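Posero wants your dead batteries, but where do they go?

The town of Posero says its household battery drive took in 2604 cells in December, a figure that sounds better than it is. The drive has 15 drop-off points, most of them at the back of grocery stores, and the count comes from Vollano, the company paid to run them.

Vollano has not said how many of those cells were recycled. Its notice to residents says batteries are "sorted and passed on" – to whom, it doesn't say. The town's own page lists 123 pounds collected in the same month and gives no breakdown by type.

The advice to households is thin too. Residents are told to keep used batteries together in a tray or small box until they can bring them in. There is no word on taping the ends of 9-volts, or on keeping lithium cells apart from ordinary alkaline ones.

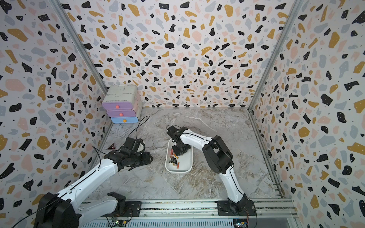

A loose pile of mixed cells is easy to collect and harder to sort, and the town is paying for the sorting. The contract is up for renewal in 4 months. Posero has promised a full report before then, as it did last year, when none appeared.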